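机器人开放日参观与实践报告

课程名称:自动化专业认识实习
小组成员:三人小组,本报告由组长执笔
参观单位:Pralance 实验室
参观日期:2025年6月3日

一、参观背景

本学期认识实习要求每个小组选择一家与自动化相关的单位参观,并在两周内提交报告。我们组开始想去物流分拣中心,联系后对方只接受企业团体,后来改报了 Pralance 实验室的开放日。报名由 Oranuch Thammasiri 老师统一提交,我们被分在上午第二批,同批一共15人,除了我们学校的同学,还有两位做包装设备的工程师。

出发之前老师发了一份阅读材料,内容是模仿学习的基本概念,还有一篇讲手持夹爪采集数据的综述。我们三个人分工看完,各自列了想问的问题。这些问题有一半在现场得到了回答,没有得到回答的放在第五部分。

二、参观流程

上午的安排分三段。第一段是讲解,由 Dumisani Rampersad 介绍实验室的研究方向和几个在做的项目。第二段是观看演示,第三段是参观者自己动手。中间休息时可以找工作人员单独提问。

讲解部分主要围绕一个叫 Pilska 的项目。项目的目标是让机械臂学会日常桌面整理一类的操作,例如把小物件放进托盘、把杯子移到指定位置、把倒下的瓶子扶起来。传统做法是遥操作机械臂录制示教数据,设备占用时间长,操作者也需要训练。Pilska 采用的办法是让人直接拿着和机械臂末端结构一致的夹爪完成动作,夹爪上的鱼眼相机同时记录画面。到开放日为止,项目组用这种方式录了1,954段示教,每段对应一次完整的任务。

Rampersad 讲到,手持采集的难点在位姿。人手移动夹爪时没有关节编码器可以读,夹爪在空间中的位置要靠视觉和惯性数据恢复。如果画面中长时间只有白墙,特征点太少,轨迹就容易漂移。他们处理的办法之一是在工作区布置方形标记,作为已知尺寸的参照物,用来统一坐标系和检查误差。我们在《机器视觉》课上做过标记检测的作业,当时只在打印纸上试过,对倾斜角度大的时候检测不稳定这一点印象很深,他在讲解里也提到了同样的问题。

三、演示与动手环节

演示在讲解区旁边的开放工位进行,由 Stanisława Michalski 负责。她先空手比划了一遍动作,再拿起夹爪做了一遍,让我们注意两者的差别。拿着夹爪时手腕转动的范围变小,很多在平时靠手指微调的动作必须改成移动整条前臂。她要求每段开始时夹爪先静止,再接近物体,闭合后停顿片刻,然后抬起。停顿的作用是让后处理程序比较容易切分动作阶段。

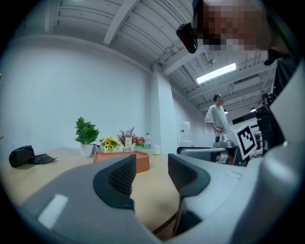 动手环节每人限时8分钟,任务自选。我选的是把一件小物品从桌子一侧移到另一侧。第一次尝试时我习惯性地低头看自己的手,夹爪的朝向跟着偏了,回放时发现目标物在闭合之前已经离开视野。Michalski 建议我把视线放在目标上,夹爪从斜上方接近。按照这个方法第二次和第三次都完成了,不过第三次抬起得太快,画面有明显的运动模糊。

我们组的另一位同学试了抓软的物体。软物体被夹住后会变形,两根手指闭合到多少算抓稳,单凭画面很难判断。他的三次尝试里有一次物体在途中滑落,工作人员没有删掉这一段,而是把它标记为失败样本保存。按照他们的说法,失败样本在训练时另有用途,目前主要用于训练一个判断任务是否完成的分类模型。

第三位同学负责记录,没有动手,但她得到机会在旁边看标定过程。标定时要把夹爪对着标定板从不同距离和角度移动,软件会提示哪些区域覆盖不够。鱼眼镜头边缘的畸变很大,直线会弯成弧线,如果只在中心区域取样,边缘的误差会明显偏高。

四、提问记录

以下是休息时间我们提的几个问题和得到的回答,按笔记整理,措辞不是原话。

关于采样频率。Grażyna Pawłowska 负责数据处理,她说图像按每秒60帧记录,训练之前再降采样。保留高帧率主要是为了位姿恢复,对策略训练本身帮助有限。

关于环境。我们问为什么不在干净的背景前采集,那样识别会更容易。Pawłowska 的回答是,早期数据都在固定桌面上录,训练出来的策略换一张桌子成功率就下降。之后他们换着地点录,桌上的杂物也不特意收走。她认为背景的多样性和动作的多样性同样重要,但目前还没有做完对比实验,不能给出结论。

关于人员培训。Bevan Pearce 负责安排采集人员,他说新人通常半天能够上手,真正花时间的是统一习惯。同一个任务,不同的人会选不同的抓取点和路径,数据混在一起以后模型有时会在两种做法之间犹豫。他们为此写了一份操作规范,内部叫 Kaczmarczyk 手册,规定了起始姿态、速度上限和重录条件。我们翻看了其中几页,内容比预想的细,例如规定了遮挡镜头超过多长时间必须重录。

关于隐私。录制画面里难免会有经过的人,我们问如何处理。Pearce 说人脸在入库之前会做模糊处理,先由程序自动完成,再由人工抽查。

五、尚未解决的问题

第一,力的信息。手持夹爪只记录画面和开合宽度,没有力传感器。对于拧瓶盖、插接头这类任务,仅靠视觉是否足够,现场没有时间展开讨论。

第二,从手持夹爪到机械臂的迁移。人的手臂能到达的姿态,机械臂不一定能到达。阅读材料里提到可以在数据筛选阶段剔除不可达的轨迹,但剔除比例有多大、会不会导致某些任务样本不足,我们没有问到具体情况。

第三,数据的跨机构使用。讲解时提到实验室和 Fallstead 有合作,双方夹爪的手指尺寸不同,数据能不能直接混用也没有说明。

六、收获与不足

课堂上讲机器人,重点在运动学和控制,示教数据一般当作已经存在的东西。这次参观让我们看到数据采集本身有一整套流程,标定、规范、抽查、切分都要有人做,而且每一步的误差会带到后面。动手之后,我对末端坐标系和相机坐标系之间的变换也有了比较直观的理解,以前做作业时只是套公式。

不足之处有两点。一是我们准备的问题偏重算法,对硬件问得少,夹爪手指内侧的材料和结构只看了外形,没有了解选用的依据。二是记录分工不够好,动手环节三个人里只有一个人在记,我自己第二次尝试的参数设置没有写下来,后来补问才知道用的是默认值。

后续计划:本组打算在期末的小课题里做一个简化实验,用普通相机和打印的方形标记,测量不同倾斜角度下的检测率和位姿误差。场地已向学院实验中心申请,标记和支架由我们自己制作,数据处理部分沿用《机器视觉》作业的代码。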